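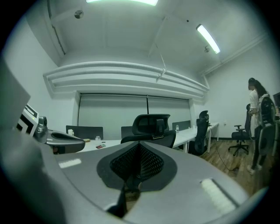 Student Projects > Room Tidy Challenge > Chairs under desks, team thread

plillel_dan
Joined: November
Posts: 79

OK so our club finally picked a task for the tidy challenge and it's CHAIRS. Pushing office chairs back under a desk row. I know it sounds small next to the folding-laundry teams but I'm so into this one! The chair rolls, it swivels, the casters all want to go different ways, and the thing you're aiming for is a gap under a desk that curves. We're doing demos with the hand-held gripper and also demos with bare hands and marker cubes on the wrists, then we want to see which kind our policy learns more from.

Fuad Gidey is our student lead for data and he wrote the sheet, I'll paste it further down. Comments very welcome before we write the June 2018 report.

hegarty_bot
Nice choice. Mesh backs though? We tried depth on mesh chairs last term and got holes everywhere. The desk came through the chair like it wasn't there.

plillel_dan
Yep, mesh backs. We're color only for now so the holes don't bite us yet. Ask me again when we add depth lol

resico_anna
I'm going to be the grumpy one. Why bother with the gripper for this at all? A person moves a chair with two hands on the backrest. With one gripper you're nudging one side and it spins away from you. I'd drop half your plan and put all the time into the wrist cube demos.

plillel_dan
I half agree! Two hands is way smoother. But the arm we get at the final has one gripper, so if we only have two-handed demos we've got nothing that matches it. Fuad thinks a slow push at the middle of the back works fine with one contact point. I thought he was dreaming until I tried it myself – the chair goes pretty straight if you start with it square to the desk.

resico_anna
"If you start with it square" is doing a lot of work there. Judges put the chairs wherever they like.

hegarty_bot
She's right about that, the rules let them turn the chairs any way at all. You could do it as two skills, turn first and then push.

plillel_dan
Turn then push, I love that. Adding it. Fuad's sheet as it stands today:

Chair demos, wrist cube version

1. Cubes on both wrists, straps snug, pattern faces clean. Wiggle test before you start.

2. Both hands on top of the backrest, one at each end. Look down over the chair at the desk and hold still for a moment so the start of the demo is easy to find.

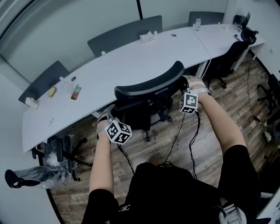
3. Push in one go. If you stop halfway, let go and start a new demo.

4. Leave the stuff on the desks alone between demos. We want the policy to see a normal messy desk.

5. Say the demo number out loud at the end. We're on 845 now and the target is 939 before the report.

fadevis_kit
Question on 2, do the cubes stay in view the whole way through the push? Ours used to drop out when the arms went straight, and we threw away so many takes.

plillel_dan
Depends how tall you are! Short people lose them near the end of the push. Fuad wants everybody to bend their elbows a bit more and I want to tilt the head camera down. We've been arguing it over lunch.

fadevis_kit
Tilt the camera. Elbows get forgotten by demo ten.

resico_anna
Elbows. Tilt it down and you lose the far desks, and then how does it know which gap is free?

hegarty_bot
Why not 20 of each and compare? Also watch your cables, ours kept catching on the armrests.

plillel_dan
Good idea, doing that this week. And yes to the cables, we'll clip them higher up. Is anybody else doing chairs? Would really like to swap data – we've got 1419 gripper clips already and I'd trade the lot for some with fabric backs.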